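Jenimix

Jenimix is a two-armed tabletop robot kit sold by the firm Wilar. It is offered to schools, small laboratories and hobby users who want to practice the handling of household objects. The kit was designed by Sylvain Courtois and was first shown in October under the working name Tanguy. The present name was adopted on 30 March 2020, together with the first price list.

The basic kit contains two arms, a control box and a mounting frame. Assembly is done by the buyer and needs 182 screws. A set of 15 practice objects, called Joseo, can be ordered separately. Without it the kit weighs 50 kilograms — the frame is the heaviest part.
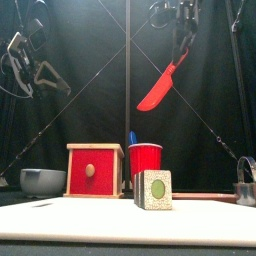

Exercises for Jenimix are grouped by object and by the number of arms in use. In the kitchen group, one arm may work while the other stays free, as with the red plastic knife held in one gripper above a bowl, a cup and a wooden box with a round knob, the second gripper being empty. The manual contains also exercises for both arms together. Users have criticized the short cables of the control box, and Wilar sells a longer set as a spare part under the number 729.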